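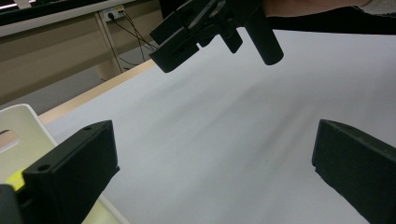

Ľubica Havlíček

Notebook, June, open day at the Stedach hall

14:10. Back at the desk, writing up while the numbers are fresh. Two visitor groups done, third at 15:30. The station is the hand-held pair: one operator, one gripper per hand, tennis ball, white table, bin. Task for the public version is pick up, pass across, drop in bin. Cirkau wanted the peg board as well. I left it out, setup takes too long between groups.

Zeroed both grippers before the first group. Left opened to full width without trouble. Right read 4 mm short of its stop. Re-ran the homing routine and it came up clean. Log counter stood at 1523 at the start.

The pass is the part people ask about. One hand holds the ball up, the other comes in with fingers open. If both wrists turn at once the operator loses track of which jaw is loaded. I now tell people to keep the giving hand still and move only the receiving one.

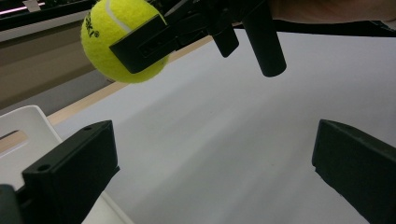
Ball in one gripper, the other open.

Squeeze force: started on the factory setting, too high for felt. The ball deforms and then kicks sideways on release. Dropped it two steps in the config (file is on the Michalík share, open day folder, do not overwrite the default). Release is better. With the lower setting the grip has to be near the middle of the ball. Too high and it squirts out downward, too low and it rides up over the fingers.

Grip notes for whoever runs the 15:30 group:
- come down with the fingers already centered, do not correct sideways at table height
- close slowly until both sides touch, then the rest
- lift straight, then rotate 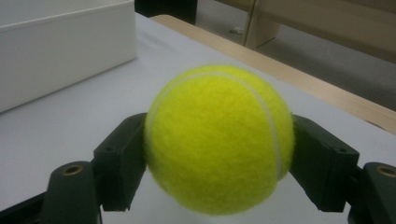
and the same goes for the drop. Lower past the rim before opening. Visitors tend to let go early, and then someone is under the benches with a flashlight. Group one had 16 people, which is too many for one table. The back row saw very little. Split them next time, half to the Grunthorpe arm and half here, swap after ten minutes.

Questions worth keeping: what is the lag between hand and log (answered from the spec sheet, should measure it ourselves), can a left-handed person do it (yes, no change needed), does the ball have to be yellow (no, but the tracking thresholds were last tuned on it).

Cable drag is still the main complaint from operators. After twenty minutes the wrist gets tired. A clip at the elbow would take most of the load. Ask the workshop for two.

Counter at the end of group two: 2196. Copied to the share.

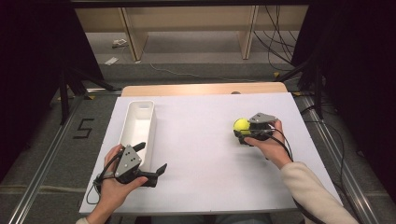
Matěj Bartoš: Read this before taking the 15:30. I would put the squeeze back up one step. At the low setting a nervous visitor has no margin at all, and a ball that kicks a little on release into a bin does no harm. Agree on splitting the group. The elbow clips exist already, second drawer by the Grunthorpe arm, but they are sized for the old cable and need a wrap of tape.

Noted. One step up for group three only, logged under a separate tag so the two settings can be compared. Still to do: measure the lag, tape the clips, send Cirkau the revised running order.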